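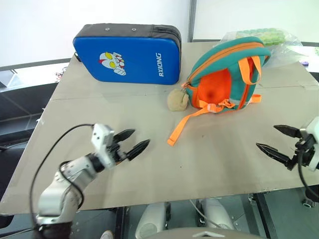
Von Mayu Hirose, Dirngate
Januar, Lesezeit: zwei Minuten

Indrek Rebane schreibt seit drei Jahren an Yagi, der Planungssoftware von Feson. Wenn man ihn fragt, was daran am schwierigsten ist, nennt er zuerst die Riemen. «Ein Rucksack allein ist für den Planer kein großes Problem», sagt er. «Aber ein Riemen, der lang über die Platte liegt, hat keine feste Form. Wir müssen entscheiden, ob er ein Hindernis ist oder ein Griff.»

In der ersten Version war jeder Gegenstand ein Quader. Damit konnte man rechnen, aber die beiden Arme machten große Umwege. Heute teilt Yagi den Raum über dem Tisch in kleine Zellen und prüft die Bahnen beider Arme gemeinsam, 20 Mal in der Sekunde. Findet der Planer in 48 Millisekunden keine Lösung, so hält er die letzte sichere Stellung.

Schwer bleibt auch die Wahrnehmung. Durchsichtige Tüten liefern schlechte Tiefenwerte, und ein beiger Klumpen auf einer beigen Platte hat wenig Kontrast. «Dann hilft uns die Farbe fast nichts», erklärt Rebane – man müsse mehr auf die Kanten und die Schatten achten.

Das Modul dafür heißt Kelley, und 12 der 18 offenen Fehler betreffen es. Rebane möchte zuerst die Zeitstempel in Ordnung bringen. «Wenn Bild und Gelenkwinkel nicht zusammenpassen, brauchen wir über Planung nicht zu diskutieren.»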